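Saturday, Wirkcombe workshop, bench arm

Arm back on the bench with the new Tratis wrist servo. Base screws retorqued, paper taped down again, dots left as they were. Offsets reloaded from Fergal's file. The shoulder zero had shifted by 49 counts, so I corrected it before running anything.

Block approach first, low speed, wrist vertical.

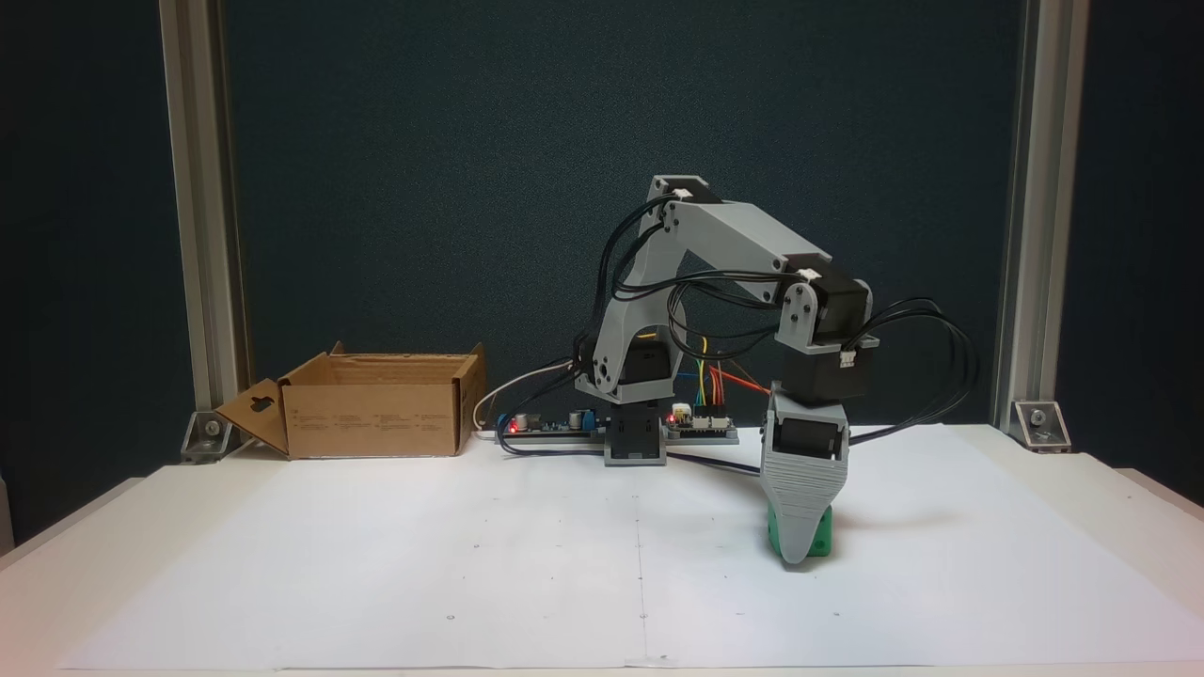 Gripper down at the green block, finger against the front face.

Wrist reads 1859 in this pose. Fergal's file says 1039, which must be from before the horn was turned. I have changed the file and left his value in a comment.

Cable loop at the elbow is still too long. It swings wide when the forearm comes down. Aoife wants it clipped to the upper link. Agreed, but the clips need to allow full elbow travel, so measure at both ends first.
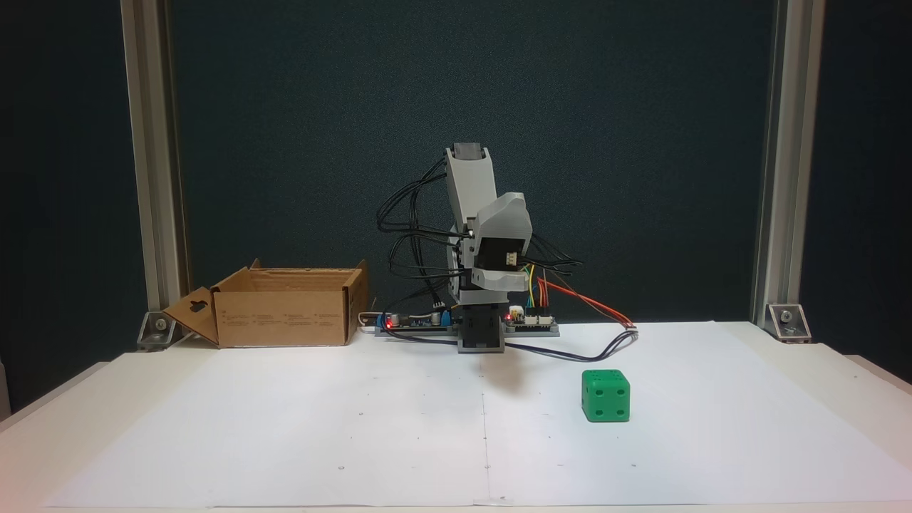
Arm upright, die at right front, four toward the front edge.

Kept the box at back left, flaps open. Drop pose is a separate entry in the table now, with its own speed limit. Approach to the box goes elbow first, then wrist. 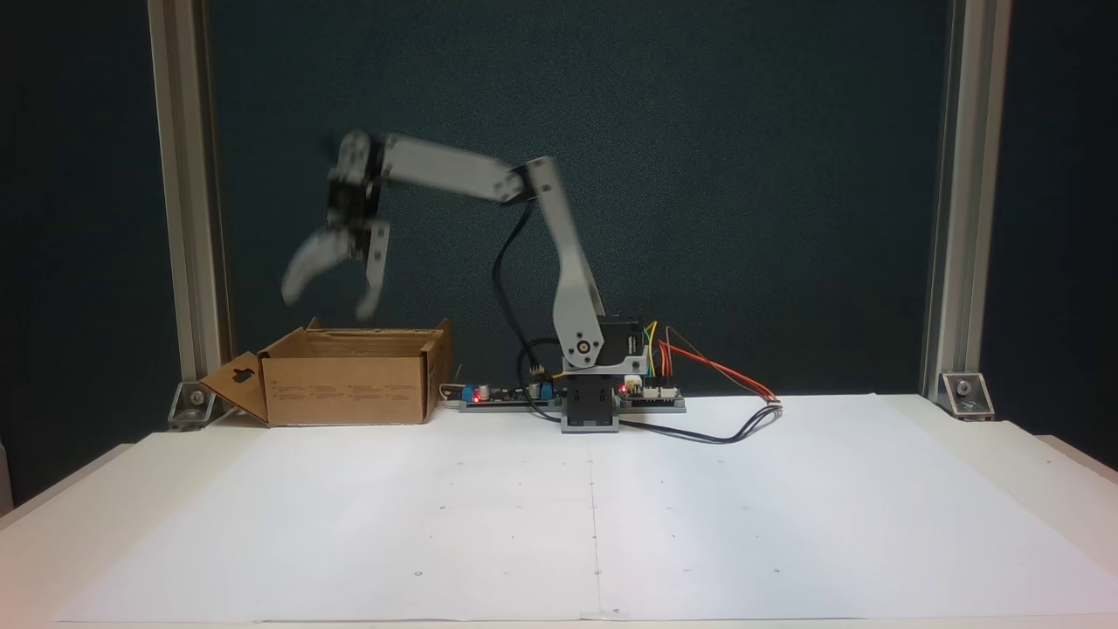 The speed limit applies to the shoulder and elbow only; the wrist still runs at the default. Ruairí has the config open on his machine, so ask him before editing it.

To do: 2 cable clips, label the jumper wires at the header, rerun the shoulder zero from cold.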